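The Bed Is Not a Shelf

Reading time: 2 minutes

By Sheila Marsden

Members who read the July newsletter will remember that I promised a piece on linen cupboards. I have had to put it off. The linen cupboard presumes that the linen is on the bed and that a person can get at it, and after a month of visiting spare rooms in Sollulbridge I no longer presume anything of the kind.

What I keep finding is the bed as sideboard. It starts with one packet, put down for a minute. A packet on a bed looks lonely, so it is joined by a tissue, and then by the box the packet came in, and by the end of the week you are sleeping along one side like a bookmark. 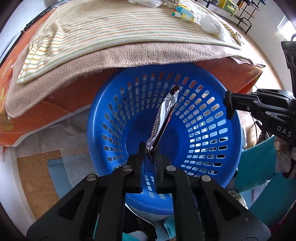 Fiona Pringle, who runs our Numirent lettings on the MacRitchie side, maintains that wrappers are the worst of it. They weigh nothing, they slide under a fold, and they wait there until the sheets are in the machine. She once washed a toffee paper with a full load of pillowcases and speaks of it still. Her rule is that nothing gets folded until the rubbish is off, and I have come round to it, having spent most of my life doing it the other way and then unfolding everything again.

So, the order of business. Get a basket and put it on the floor hard up against the bed. Any basket will do, though one with holes in the sides will let crumbs through, and you will meet them later. Do the tissues first, as they breed. Then empty wrappers, then cartons. Tubes take longer, because every household believes there is a bit left in the tube. Squeeze it. If you have to stand on it, there isn't.
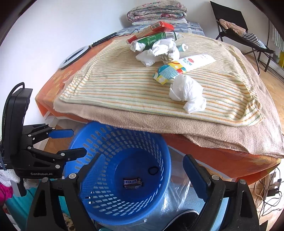
Should the blankets come off before you start clearing?

Leave them where they are until the last loose thing has been picked up by hand. Gathering up the blanket with everything inside it feels quick and manly, and then you have a blanket full of rubbish to deal with in the hall.

Once the top is clear, take the layers one at a time and shake each out of a window, having first checked who is below. Elspeth MacBrayne did not check, and has written to the newsletter about Struan Kerr's hat, a letter we are not printing. Fuzzy blankets want two good shakes and a cold wash on their own. A thin striped one will go in with the sheets. Quilts can be aired over a chair for 30 minutes, or for as long as it takes you to forget they are there.

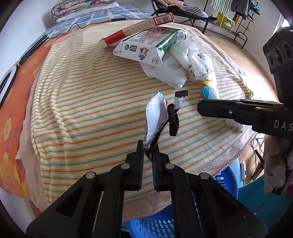 Photo: Frida Arnardóttir

Hair ties deserve a paragraph. They are the one item on any bed that is never rubbish and never wanted, and they go through a washing machine filter with great determination. I keep a saucer for them. I have not bought a hair tie in years and my hair is short.

Boxes are simpler. Look inside, tip out whatever is left, flatten the thing and send it downstairs with the paper. Milk cartons want rinsing the same day, whatever the person who left them there says about later.

Frida would like me to mention that her Rerkiner folding table, which stands beside her bed and was bought to hold precisely this sort of thing, is now full. She is thinking of getting a second. I have asked her to wait until I have been round with the basket.

Linen cupboards next time, if we can get the doors open.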